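Rirkon Listings

A table of secondhand phone listings, cleaned up enough to compare one seller's storage sizes and colors with another's. Maintained by Wellington Toledo. Higinio Bautista wrote the parser and most of the color mapping.

What is in it

The current release has 700 rows, one per listing. The listings come from 45 shops that sell used and refurbished handsets, most of them small. Clutville and Manríquez are the largest sources. Tablets, smartwatches and phones sold for parts were removed before release.

Files

listings.csv is the main table
shops.csv has one row per shop, with the shop code used in the main table
colors.csv maps seller color names to our 10 base colors
parse.py rebuilds listings.csv from the raw text
CHANGES.txt

The raw text is not in the repository. Ask Wellington if you need it.

Columns in listings.csv

id: stable between releases. Ids of removed rows are not reused.
shop: code, see shops.csv.
title: the listing title as the seller wrote it, spelling mistakes included.
model: our reading of the title. Empty when the title could mean more than one model.
storage_gb: whole number. Sellers who write "32 gigs" or "32G" end up with 32.
color_raw and color: seller's word and base color.
unlocked: yes, no or unknown. Please don't treat unknown as no. Many sellers leave it out for phones that were never locked.
condition: one of new, open box, good, fair, poor.
price: in US dollars, without shipping.
battery_pct: only when the seller gave a number.

Known problems

Condition is the weakest column. Shops grade their own stock, and "good" at Manríquez covers scratches that Clutville would call fair. We kept the sellers' grades and did not try to line them up.

Storage is sometimes confused with memory in the title. The parser takes the larger number, which fails on a few older models where only the memory is given. These rows have storage_gb below 8 and should be dropped for most uses.

Duplicate listings were removed within a shop but not between shops. Two shops may be selling the same phone through the same wholesaler.

Gold, champagne and rose gold were merged into one color in March. If you need them apart, use color_raw.

Running the parser

Python 3 and nothing outside the standard library. Put the raw text files in a folder called raw, next to parse.py, and run:

python parse.py raw listings.csv

It prints the id of each row it could not read and carries on. Rows with no price are skipped.

License and credit

Free to use for research and teaching. Please name the Rirkon Listings and the release you used. For anything you plan to sell, write to us first. Zunance hosts the files and has no say in what goes into them.

Corrections

Send the row id, the column and what it should say. A link to the original listing helps if it is still up. Corrections received by 30th August go into the next release, and later ones wait for the one after that. 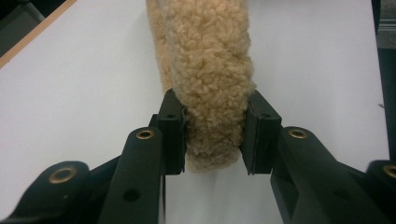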